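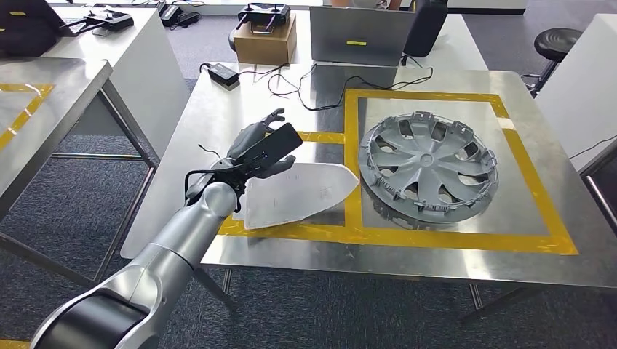
Figure 1. Robotic arm and hand at the steel worktable.

Sponsorship and spectators at the Brorkness Hill Rally
Student project report, Sport and Event Management, second year

1. Background

The Brorkness Hill Rally is a two-day gravel event run each October on forest and farm roads north of Detness. It has a headline sponsor, Keltunmont, a regional fuel and tyre supplier, and a number of smaller backers who pay for stage boards, marshals' tabards and the printed programme. Keltunmont's package includes its name on the start ramp, a stand in the service park and a prize for spectators. Last season the prize was a passenger lap in a course car, drawn from people who had filled in a card at the stand.

The organisers wanted to know whether spectators noticed the sponsor at all, and whether the prize draw brought anyone to the service park who would otherwise have stayed out on the stages. The project set out to answer those two questions.

2. Method

A questionnaire of 9 questions was written and tested on classmates before the event. Two questions were reworded after the test. One had asked people to "rate brand visibility", and most of the testers asked what it meant. It became "Which companies have you seen advertised today?" with a blank line underneath and no list to choose from. The other was a question on travel that did not allow for people who had camped overnight.

The target was 200 completed forms, split evenly between the service park in Detness and the spectator area on the Sisay stage. Forms were filled in on paper because phone signal at Sisay is poor. Interviewers walked along the bank between cars and stopped when the whistle went. Anyone who looked under 16 was left out unless a parent agreed to answer for the group.

All 200 forms were collected. The Sisay half took longer than planned. The second running of the stage was delayed while a car was recovered from a ditch, and a good many people went back to their vehicles to keep warm. The remaining forms were done at the car park gate as people left.

3. Results

Recall of the headline sponsor was much stronger in the service park than at Sisay. In Detness most people wrote Keltunmont first, and several gave the name of the tyre range as well. At Sisay the most common answer was a blank line. Where people did write something, it was often a name from the side of a competing car, and these were not event sponsors at all.

The boards at Sisay were put up along the outside of the hairpin. Spectators were held back on the inside bank, and from there the boards faced partly away. This was checked by standing in the roped area before the first car. The Keltunmont board could be read only from the far end, next to the food van. The start ramp carries the largest sign at the event, but few of the Sisay group had been to it.

The prize draw was known to most people in Detness and to very few at Sisay. Among those who had entered, the usual reason was that they were passing the stand anyway. Only a handful said they had come into town for it. Families were more interested than other groups, though some gave up when they read that the passenger had to be over 18.

Comments on the draw were mostly friendly. The main complaint was about timing. The winner was called over the loudspeaker at 4 p.m., when the cars were still out and many of those who had entered were back in the forest. One form said the person had put in a card every year and had never once been near enough to hear the result.

4. Discussion

Keltunmont gets good value from the service park and little from the stages. The ramp and the stand reach people who are already in Detness, and a large part of the crowd at this rally never goes there. They drive straight to a stage, watch both runs and go home.

The draw works as a reason to stop at the stand. We found no sign that it moves people from one place to another, and the sponsor should not be told that it does.

There are limits to the results. The survey was done on one day and at one stage, and Sisay has the easiest parking of any on the route, so its crowd may include more casual visitors than the others. Some forms at the gate were filled in quickly and the last questions were skipped. Those forms were kept, with the missing answers left out of the totals. People who answered in pairs tended to give the same sponsors.

5. Recommendations

Move the Sisay boards to the inside of the exit, where the roped area looks straight at them. The safety plan would need to be checked first, as the present position was agreed with the stage commander.

Hand out draw cards with the car park tickets at every stage, with a box at the gate for returning them.

Announce the winner by text message and on the event website on Friday evening of the following week. The loudspeaker call could stay as it is for those in the service park.

Offer a second prize that under-18s can take up, such as a place on the start ramp when the leading cars are flagged away.

6. Further work

The same questionnaire could be used next season on a stage further from Detness. Question 7, on how much people had spent during the day, should be split into fuel, food and everything else. As it stands, some people included their petrol and others did not, and the answers could not be compared. They are given in the appendix without totals.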